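Every December, when the weather in Bratevcombe turns and there's nothing much to do in the garden, I go through the house looking for smells. I know how that sounds! But a house picks up odors so slowly that you stop noticing them, and then a friend comes by for coffee and you see her nose wrinkle just a little in the hallway. So what follows is my yearly round, more or less in the order I do it, with the tricks I've picked up from my mother, from neighbors and from plain trial and error.

## Drains first

I start with the kitchen sink, usually at 7 in the morning before anybody wants breakfast. Pull out the strainer and scrub the underside with an old toothbrush, which is where most of the trouble lives. Then half a cup of baking soda down the hole, a cup of white vinegar after it, and a saucer over the top while it fizzes. Give it fifteen minutes or so and follow with a kettle of hot tap water (not boiling, if your pipes are plastic like mine).

If you have a shower or a floor drain that hardly gets used, pour a big jug of water down it once a month. The trap dries out, you see, and then the sewer air comes straight up. I spent most of one winter blaming the dog for that. Sorry, Stan.

## Cutting boards and lunch boxes

Onion and garlic hang on to a wooden board like nothing else. Coarse salt and half a lemon, rubbed along the grain, then a quick rinse, and stand the board on its edge to dry. Leaning it flat against the wall keeps one side damp and you'll be back where you began.

For lunch boxes and plastic tubs, crumple up a sheet of newspaper, put it inside, snap the lid on and leave it overnight. My neighbor Kwabena Abubakari swears by used coffee grounds instead, dried on a tray first, and I'll admit his tubs smell better than mine. He also washes the lids separately with the rubber seals pulled out, and I'm sure that has plenty to do with it.

## Closets, shoes and the linen shelf

Leave closet doors open for an afternoon while you air the bedroom. I make little bags out of worn-out socks, fill them with baking soda and a few dried lavender heads, and tie them with kitchen string. They last me 3 months before they need fresh filling. For boots, stuff them with dry newspaper and change it the next day, and please don't put them right up against the heater, it cracks the leather.

Towels that smell sour even when they're clean need a hot wash with less detergent than you think, no softener at all, and a good long time on the line.

## Refrigerators and closed cabinets

Now for the big one. Empty everything out, unplug the fridge, and take the shelves and drawers to the sink, letting glass ones warm up a bit before they meet hot water. Wipe the inside with two tablespoons of baking soda in a quart of warm water, starting at the ceiling and working down so the drips don't spoil what you've done. 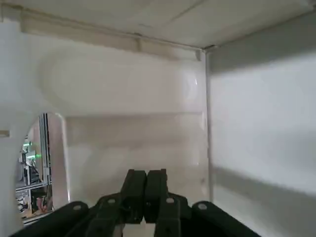

*Wipe top to bottom, and don't skip the corners.*

Seams and ridges deserve a cotton swab, and so does the door gasket, fold by fold. Dry everything with an old tea towel before the food goes back. If you're storing a fridge for the season, prop the door open with a rolled cloth, as long as there are no little ones in the house who might climb in.

The same wash does nicely for a cabinet with a molded plastic lining. When a smell is really stubborn, I put in a shallow dish of dry coffee grounds, shut the door, and change the dish after 12 hours. Twice is usually enough, though the time we had the fish in there it took me most of a week.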